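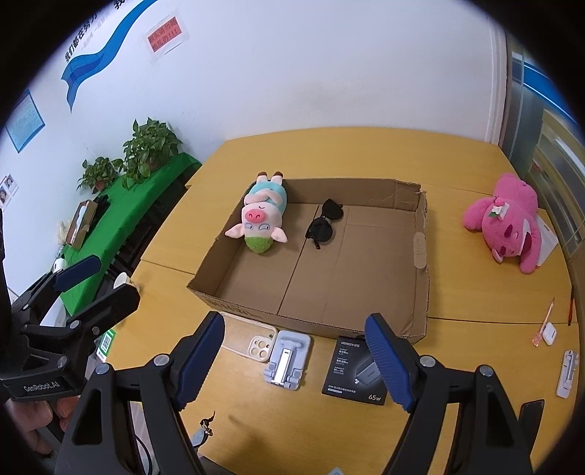
August 2024
By Liudmyla Fedoruk

My mother kept every toy my brother and I ever owned, and when she sold the house in Thorlacius last winter they all came to me, in the back of a borrowed ute, smelling of mothballs and the old hall cupboard. I had promised to find them good homes. I had no idea what I was promising!

Giving away toys is harder than it used to be. The op shop on our main street stopped taking soft ones years ago (they're hard to clean, and the bins out the back fill up over Christmas), and the kindy only wants things with a label still sewn in. So I started asking around, and that's how I came to spend a very happy morning at the toy library in Grullow, which lives in two rooms behind the old bowls club and has 326 families on its books.

I'd pictured a few shelves of jigsaws. There are train sets and dress-ups and a cubby house that goes home in the boot of somebody's car every fortnight, and comes back again, mostly with all its pegs. Over 400 things went out on loan in the school holidays alone. Membership costs less than a takeaway dinner, and if you can't manage that they'll let you do a shift on the desk, where you will learn more about your neighbours than you ever did over the fence.

The soft toys have a corner to themselves. Each one gets a gentle wash in a pillowcase, a dry on the line and a good tug at the eyes and seams before it goes anywhere near a toddler. I was handed a needle within ten minutes of arriving and put to work on a rabbit's ear, and I must say I hadn't enjoyed a cup of tea so much in months.

Most of Mum's lot has gone there now. My brother asked for his bear back, at fifty-one, and I drove it over to him myself. The library is after more shelving before the new term's sign-up in September, and they'd be glad of anyone who can sew.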